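Teaching by hand

Coffee first, then bottles. That's the order at Skalel, where the robots learn by copying and the copying starts before eight.

Kenza Ashour has the controls this morning. Two handles, one for each arm, and whatever she does the arms do a beat later. Pick up, carry, let go. Again. By lunch she wants 20 clean runs. "Clean" meaning no bumps, no dithering, no second grab.

The dithering is the hard part. People pause without knowing it – scratch a nose, look at the door – and the robot learns the pause too. Severino Figueroa found that out in July, going back thru 257 recordings and tossing the ones with a hitch in them. Kept 208. "It copied my bad habits better than my good ones," he says.

Bins are a pain. High sides, not much room, two grippers that would love to knock into eachother. Ashour goes slow, one side then the other. Her shoulders hurt by ten. 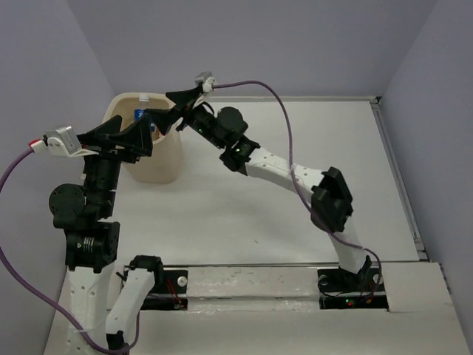 Close quarters: both grippers at the bin, with a blue-labeled bottle inside.

Next up is cups, which she's dreading. Figueroa wants a second operator trained first, so the arms don't pick up just one person's way of reaching. Panagiotis Panagiotou gets the handles after lunch.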